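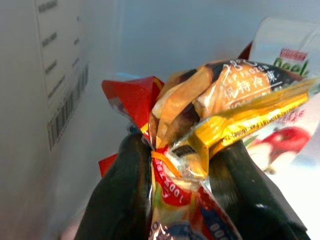 Timing belt at 85k or wait? (selling the wagon in July)

Started by gravelpit_dan, 2025-04-14

gravelpit_dan wrote:
I have a Tadodura wagon, the five-cylinder with the manual, one owner before me. It just turned 85,000 miles. The book says the belt is due at 100,000 or seven years, whichever comes first. The belt is the factory one as far as I can tell, so by age it is overdue.

I plan to sell the car in July. The shop quoted me for belt, tensioner, idler and water pump and it is a lot of money against what the car is worth. Do I do it and put it in the ad, or leave it and take less? The rest of the car is good. New struts in front, no rust under the sills, leather has one split on the driver's bolster. Radio display is missing some pixels.

mossback60 wrote:
Do it. This is an interference engine. If the belt goes on the buyer's way home you will hear from him, whatever you wrote on the bill of sale.

Keep the old parts in a box and hand them over with the receipt. I did that with my last one and the buyer quit asking for money off.

hatchlatch wrote:
I disagree. You never get the cost of a belt job back. Price the car lower, say in the first line of the ad that the belt is due, and let the buyer pick the shop and the parts. Half the people who buy these do their own work anyway and don't trust a stranger's mechanic.

mossback60 wrote:
Half the people who buy these on this forum, maybe. Somebody who finds it on a general listing site wants to get in and drive. "Belt overdue" reads as "broken" to them and they go on to the next ad.

Eifion Watkins wrote:
I have sold four of these wagons over the years, two with the belt done and two without. The ones with the belt done sold in the first week. The other two took most of a summer, and both buyers knocked off more than the job would have cost me. That is a small sample and the market was different then, but it is what I have.

One question for Dan. Which tensioner did they quote you? The early cars took the hydraulic one and the price is very different. 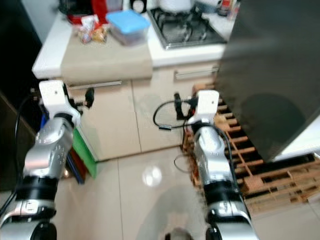

Re: Timing belt at 85k or wait? (page 2)

gravelpit_dan wrote:
Eifion, it is the hydraulic one. The quote has a Ploltent kit for the belt and rollers, and an Aigner water pump. The tensioner is on its own line and is the biggest single part.

Eifion Watkins wrote:
Then ask them to check it before they order. The hydraulic unit often outlives two belts. If there is no oil weeping past the rod and it compresses slowly and evenly in a vise, I would put it back in. That might take enough off the quote to make up your mind.

hatchlatch wrote:
Reusing the tensioner is how you get a second belt job. If you are going to do it, do all of it. I still say don't do it.

Eifion Watkins wrote:
I have reused them and never had one come back. I would replace it on a car I was keeping for ten years. On a car with a sound unit that is being sold, I would put down on the receipt that it was inspected and reused, and leave it at that.

pike_county_jim wrote:
What about doing it yourself? I did mine in the driveway over a weekend. You need the crank pulley holding tool, a long breaker bar and the cam locking bar. Pralumora rents the set for 60 dollars with a deposit. The crank nut is the worst of it. Mark everything with paint before the old belt comes off, and turn the engine over by hand twice before you put the covers back.
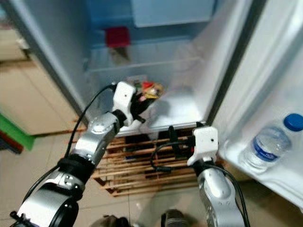

The rental set did not include the small pin for the tensioner, so have a drill bit of the right size on hand. Also drain the coolant from the plug on the block if yours has one. If you just pull the lower hose you get a second helping when the pump comes off.

mossback60 wrote:
A driveway job with no shop receipt is worth less in the ad, though. Receipts for the parts help some.

pike_county_jim wrote:
True. I wasn't selling mine.

gravelpit_dan wrote:
Thanks, all. I don't have a garage and I have never done a belt, so I'll skip doing it myself. I called the shop and they will inspect the tensioner first and call me with the car apart. Without that part the quote drops enough that I am going to go ahead. Asking price stays where I had it.

hatchlatch wrote:
Your money. Post the ad here before you put it anywhere else, I know a guy looking for a manual.

gravelpit_dan wrote:
Will do. Does anybody have a source for the radio display, or is it a send-it-out repair?

Eifion Watkins wrote:
Send it out. It is the ribbon cable, and the glue on it needs the right heat. Start a new thread in the electrical section and I will dig up the address.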